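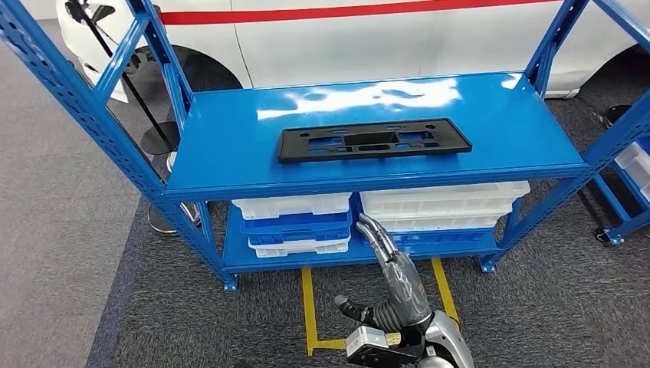 Re: [layout-users] Moving the newsletter off Burkari 9

Tarek Saliba wrote on April 7, 2023:
> We have 39 seats on the old perpetual license and the vendor
> wants us on the subscription by summer. Has anyone moved a
> shared template library across? Ours has 609 files in it and
> I would like to keep my evenings.

Tarek,

We did this in January, so my evenings are already gone and you may as well have the benefit.

The import tool reads version 9 templates fine as long as the fonts are embedded. Where they aren't, it swaps in Lunde Sans without a word and reports success. Our annual report went to proof looking like a parking notice, and two managers said they preferred it.

Things I'd do first:

Run the old "collect for output" on the whole library, overnight. It stops at 300 files, so split yours into batches.

Rename anything with a slash or an ampersand in it. The sync client skips those and writes the skipped names to a log in a hidden folder, presumably to spare your feelings.

Keep one machine with version 9 on it. Linked spreadsheets still don't update in the new one. Support has had my ticket on this for weeks and has closed it twice.

On seats, ask whether they count people or devices. Our first quote counted both.

I have a small script that lists missing fonts per file. It's ugly but it works on Windows. Want it?

Tesar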